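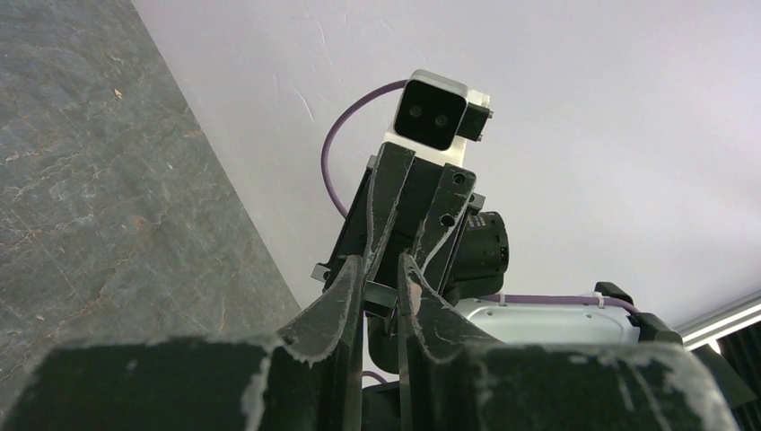 Calibration ate most of this period, so let me start there. We had two arms that each knew where they were and didn't agree about where the other one was, and for a planner that's meant to keep them from bumping elbows, that's a bad place to begin! Wissam Zein rewrote the hand-eye routine so each arm uses the other one's gripper as a target. The black plate with two round holes in it gives the fit a feature to lock onto even when the light is flat, and the camera module sitting up top with its pair of lenses gives it another. A full run now takes 300 seconds and I can start it from my desk at Kumholm, so I've been doing one every morning before I touch anything else.

Next up is perception, and here I have mixed news. The segmenter was trained on 2066 labeled views of desk supplies, and it's happy with anything that has a clean outline. Staples are another matter. The strips are shiny and finely lined, and when they lean on each other in the tray the model likes to merge them into one lump.
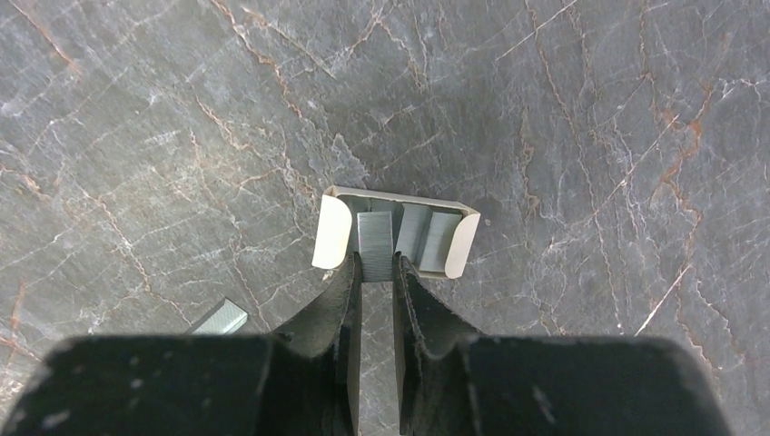
Progress Report No. 6

Dezső Halász added a small step that looks at the direction of those fine lines and splits the lump wherever the direction changes. It helps a lot inside the box. It still gets muddled by a strip lying by itself on the marble when the gripper housing hides part of it, and the veins in the stone don't help (some of them are pale and thin enough to fool me too). I'd like to spend August on that, if you're OK with moving the grasp-force work back a bit.

On planning, Baltasar Espinoza has merged the shared-workspace scheduler, the piece you asked about on our last call. Either arm can claim a patch of the floor, and the other one plans around it until the claim is released. 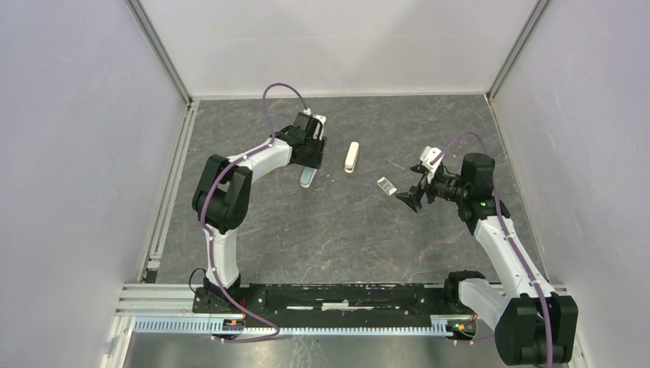
Photo: Vidar Sjögren / Ollberg

With little things sitting between the two grippers like this, the claims get small and the arms spend less time waiting on each other. The replay log has 926 plans in it so far, and you're welcome to a copy. What I don't love is that a claim can hang if a planner process dies, so a timeout is first on my list, along with a proper viewer for the log.

Spending is on track. Send questions to me and I'll pass the hard ones to Wissam!

Jad Kanaan

Print this page
E-mail this page

Recent reports
Farah: tooling and simulator update
Troltatthorpe: site visit notes
Progress Report No. 5: wrist camera drivers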